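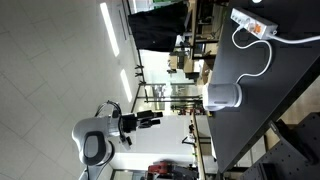 Home | Forums | New Posts | Members | Help
Search this forum... Go
Print this thread | E-mail this thread

Arms on the bench, anyone else?

grundgate_annie
So we're five weeks into having the arm at our place and I'm still making up my mind. I used to do 200 pick-and-place checks a shift by hand. Now I set up the parts, watch it, and fix whatever it fumbles. My wrists feel great! My brain, not so much. I'm bored by 10.

siya_m
Bored is fine by me. I did that job for over 5 years and had a brace on both hands by the end. Give me the arm.

grundgate_annie
Sure, but you moved up to programming. They offered that to 2 people on our shift and the rest of us got "monitoring."

CherryMae G
Same at Khumalo. Pay didn't change, but my break did, because now somebody has to stay with the thing. Ask about that before you sign off on a new schedule, seriously.

siya_m
OK, the break thing would bug me too. Ours just gets paused at lunch.

k_kruger
I don't buy that monitoring is a dead end. I kept a notebook of every dropped part (143 of them in February) and that's how I got into the training class. Annie, ask your lead if you can log yours.

grundgate_annie
Might try that. He's on vacation till Thursday, I'll ask then.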